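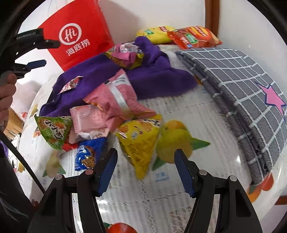
Does the Bivness boat ride need a new queue layout before it reopens in April?
The current layout stays. Only the merge point at the loading dock moves, two switchbacks earlier.

Workshop notes, 4 p.m. Turico signs for the dock are primed, second coat tomorrow. Ran the Uvlow turnstile counter to 1000 clicks, and it missed 3. Cleaned the sensor, will rerun. Spare arm is bin 2062. Still waiting on Han for the railing brackets. Lagoon pump log is in the blue binder.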